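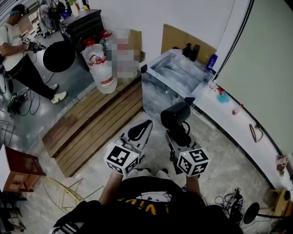

I have quit sugar in my coffee twice and quit the gym more times than I'd like to put in writing, but the thing I have never managed to quit is the community choir. Sixteen years now! I joined because Selina Trummer from my old work told me there was cake at the break (there was, and it was a very good hummingbird cake), and I've been standing in the back row of the altos ever since, next to the radiator.

Anyway, we've started rehearsals for the winter concert and I am already in a flap about it. Our new conductor, Roxana Tănase, has picked a program that is about two-thirds things I have never heard of. One of the pieces is in Latvian. I don't speak Latvian, and neither does anyone else in the altos, so we've all pencilled our own spellings in over the real words and every copy says something different. Mine looks like a shopping list. I'll probably be singing it in the shower until August and my neighbours have my full sympathy.

The hall at Ovstead seats 200, and last year we filled it, which did wonders for everybody's ego. It also did something odd to the sound. When we rehearse in there on our own it rings like a bathroom and we all think we're marvellous. Then you put people in the seats, with their puffer jackets and scarves, and the whole thing goes dull as a doona. I came off after the first half convinced we'd been terrible. My sister said it was lovely, but she also said that about my fringe.
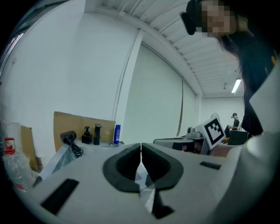 Roxana's answer is to make us listen more and sing less, and I'm coming around to it. She had us do the whole opening piece at a whisper last rehearsal, and for the first time I could hear what the tenors were up to. Quite a lot, as it happens - they've got a gorgeous line in the middle that I'd been bellowing over since March. Sorry, tenors.

She's also banned us from holding our folders up in front of our faces. I felt personally attacked by this. My folder is my favourite hiding spot, and I've had the same one since I joined, navy, with a broken ring that drops page four on the floor whenever I turn it. Engelbert Plattner in the basses picks it up for me. He's offered me a spare folder more than once and I keep saying no, I'm attached to it.

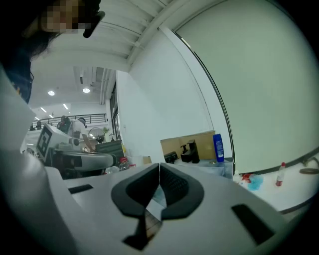
What I'd really like is to have the Latvian one off by heart before the concert. I've been recording my part on my phone and playing it in the car, which is a humbling way to spend the drive to Kellow and back. I breathe in all the wrong places. I also go flat on the same note every single time, the long one at the top of the second page, and now that I've heard it I can't un-hear it.

If you've got a trick for long high notes, please leave it in the comments. Ingeborg Koller swears by bending her knees, so I'm giving that a go this week. Tickets go on sale once the posters are back from the printer, and I'll pop the details up when I have them. I'm also down to bring a plate for the break, so I need to find my lamington tin.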